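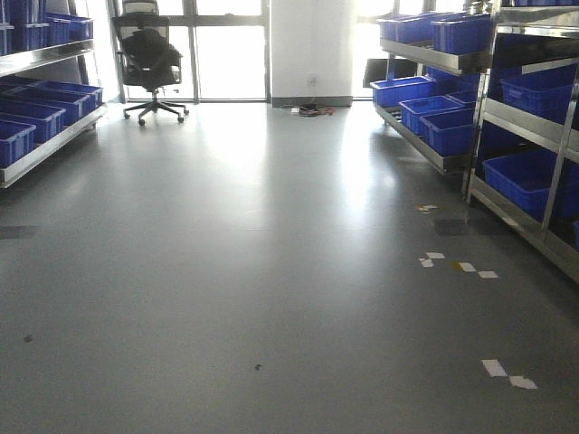 How Do Movies Get Their Sounds?

When you watch a movie, you hear a lot more than people talking. You hear shoes on a floor, a coat being zipped, a spoon in a bowl, rain on a roof and a door closing somewhere down the hall. Most people think all of those sounds were picked up by a microphone while the actors were working. Some were. Many were made months later, by a person in a dark room with a pile of old shoes.

That person is called a Foley artist. You say it "FOH-lee." The name comes from Jack Foley, who made sounds for movies in the early days of talking pictures.

Why don't they just record everything?

On a movie set, the most important sound is the actors' voices. The microphone is often held over their heads on a long pole called a boom. It is pointed at their mouths. It is not pointed at their feet, and it is not pointed at the cup one of them is putting down.

Sets are also full of noises that don't belong in the story. A generator hums. A plane goes over. If the story takes place in a castle, the castle may be made of painted wood and foam. When a knight walks across it, it sounds like somebody walking across a box.

There is another problem. Many movies are shown in more than one language. To make a Spanish version of an English movie, the English voices have to come out and Spanish voices have to go in. But the footsteps and the coat sounds were recorded on the same microphone as the voices. Take out the voices and those sounds go too. So the studio needs a full set of sounds with no talking in it. This is called the music and effects track, or M&E for short.

What a Foley artist does all day

Deisy Londoño has been a Foley artist for a long time. Last February she worked on a movie called The Road to Rernau, about a girl who walks across the mountains with her grandfather's goat. The movie has 57 scenes with walking in them.

She stands in front of a big screen. The movie plays with the sound turned low. When the girl on the screen takes a step, Deisy takes a step. When the girl stops, Deisy stops. She doesn't go anywhere, of course. She walks in place, in a shallow box set into the floor. Each box is called a pit, and each one has something different in it: gravel, dirt, wood, concrete, dry leaves.

"You watch the shoulders," Deisy says. "If you watch the feet, you are always late. The shoulders tell you the step is coming."

She keeps a lot of shoes. They are sorted by sound and not by size. For the girl in the movie she wore small leather boots with thin soles. For the grandfather she wore heavy boots and dragged one heel a little, the way the actor did. For the goat she used her hands. She held a wooden clapper in each one and tapped them on a flat stone, four taps for every set of goat steps.

The three kinds of Foley

Foley artists usually split the work into three kinds.

The first kind is feet. Every person who walks in the movie gets footsteps, one person at a time. If three people walk down a hall together, the artist does the scene three times.

The second kind is moves. This is the sound of clothes. When you lift your arm, your sleeve rubs against your shirt. You may never notice it, but if it is missing the person on the screen seems a bit like a ghost. For moves, the artist sits close to the microphone and rubs cloth together while watching the movie. Cotton is used for shirts, and leather for jackets.

The third kind is props. A prop is any object an actor handles: keys, plates, books, swords, phones. The artist picks up a real object and handles it in time with the picture. It does not have to be the same object, as long as it sounds right.

Tricks that have been used for years

Walking on snow: squeeze a bag of cornstarch. It creaks and crunches.

A bone breaking: snap a stalk of celery.

A bird flapping its wings: shake a pair of leather gloves.

A horse walking: knock two halves of a coconut shell together. On soft ground, people knock them on dirt or on a cushion.

A fire: crinkle cellophane, the thin clear wrap that goes around some boxes. Crinkle it slowly for a small fire and fast for a big one.

Grass: pull old tape out of a broken cassette and walk on it.

Someone else is listening

A Foley artist doesn't work alone. The person who runs the recording is called the Foley mixer. On The Road to Rernau, the mixer was Heriberto Tamayo. He sat behind a window in the next room and chose where to put the microphones. A microphone close to the shoes makes the steps sound near. A microphone far away, with a lot of room around it, makes the steps sound as if they are down the hall.

Heriberto also says "again" a lot. One scene, where the goat climbs some stairs and knocks over a bucket, had to be done over and over for most of a morning. The taps were fine each time, but the bucket rolled for too long.

By the end of the job they had saved 670 separate sound recordings. Each one gets a name and a number, so that the people who put the movie together later can find it.

What happens next

The Foley sounds go to a mixing room. There, they are put together with the voices, the music, and the larger sounds. Larger sounds, like explosions, car engines and thunder, are mostly not Foley. They come from sound editors, who record them outdoors or take them from a sound library.

The person in charge of the final mix decides how loud each thing should be. Sometimes a sound that took an hour to make ends up so quiet you can hardly hear it. Sometimes the music is loud there and the sound is taken out altogether.

Try it yourself

You need a phone or tablet that can record sound, a second screen to play a short video, and a quiet room. Ask a grown-up before you use things from the kitchen.

Pick a video clip less than a minute long. Choose one with a person or an animal moving and not much talking.

Turn off the sound and watch it all the way through. Watch it again and write down every sound you think should be there. Put down the small ones too, like a chair creaking.

Look for objects that might make those sounds. Close your eyes when you test them. Something that looks right can sound wrong.

Start recording, play the clip, and do only the footsteps. Then stop, go back to the start, and do the next sound on your list.

If you have a simple video editing app, a grown-up can help you put the recordings together under the picture. If you don't, get a few friends, give each one a sound, and do it live while the clip plays.

Words to know

Boom: a long pole that holds a microphone above the actors.

Foley: everyday sounds made by a person to match a movie.

M&E track: all the music and sounds of a movie with no talking.

Mixer: a person who records sounds or sets how loud they are.

Pit: a box in the floor filled with gravel, dirt or something else to walk on.

Prop: an object an actor picks up or uses.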